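Returns and Calibration FAQ — Zendberg Bench Scales

How often should I calibrate?
Every 1,000 weighings or once a year, whichever comes first. Scales that get moved between rooms need it after each move.

Which test weight do I need?
The Ekard takes a 100 g weight. The Bramwell takes 700 g. Using the wrong one stores a false span value, and the display will show E4 until you repeat the procedure.
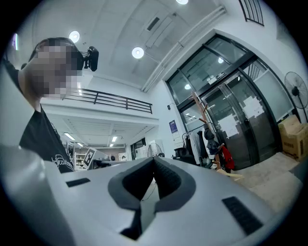 Can I calibrate on battery power?
Yes, if the charge indicator shows at least two bars. Let the scale warm up for 46 minutes first — the load cell drifts until then.

My reading wanders by one digit. Is it faulty?
Usually no. Check for drafts, level the feet and tare again. If it still wanders, send us the serial number.

Do you issue certificates?
Only for scales calibrated in our shop. Turnaround is longer in February. Write to Ezequiel Bermúdez at the service desk.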